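Stage Power and Cable Handling, week 3 notes
O. Cabral
2019-01-28

Picking up where we stopped, the distro. Slides are not posted yet, use these for now.

Recap: feeder comes in from the house disconnect, goes to the distro, distro splits it out to branch circuits. Audio and lighting get separate distros if the venue lets you. At Clirville they don't, there is one company switch stage left and everybody shares. Plan for that on the load-in worksheet.

Connection order for single-conductor feeder. Learn this cold, it's on the practical:
ground
neutral
hots
Disconnect is the reverse. Hots off first, ground last. Power is off and locked at the switch the whole time. Whoever is doing the tie-in keeps the key in their own pocket.

Tie-ins are done by a qualified electrician. You will watch, you will not touch. Same rule at Pravbridge and at Clirville.

Load math. Watts = volts x amps. Our small distro is 400 amps a leg, three legs. Do not plan to the full number. Continuous load (three hours or more, so every show) gets held to 80 percent of the breaker. That makes 320 on each leg. Worked problem from class: 3,550 watts of amp racks on one 120 volt circuit. 3,550 / 120 = 29.6 amps. Won't go on a 20. Won't go on a 30 either once you take the 80 percent, you only get 24. Split it across two 20s, 14.8 each if the racks divide evenly, fine.

A few people divided by 208 on that one. Read the question, it says 120.
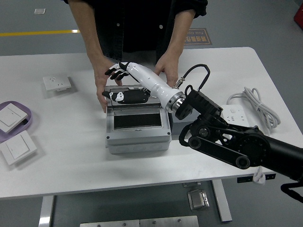 Balancing legs. Write the loads down in three columns before you plug anything. Movers and dimmers jump around during a show so balance on the worst cue, not the average. Neutral carries the leftovers, and with a lot of switching supplies it carries more than you'd think. We'll come back to harmonics in February.

Cable runs:
- power and signal seperate where possible, cross at 90 degrees
- no tight coils of loaded cable, figure eight it on the deck
- ramps anywhere the audience or a fork lift crosses
- label both ends, tape color = leg
- leave slack at the distro end, 5 feet is plenty

Reading: Clekard handout, sections on feeder and grounding. Skip the part on generators for now. Erraji worksheet is due at the start of next class, show your work, units on every line. If you you missed the tester demo see me before lab.

Lab is closed-toe shoes, no rings or watches, hair tied back. Bring your own meter if you have one, otherwise sign one out at the cage.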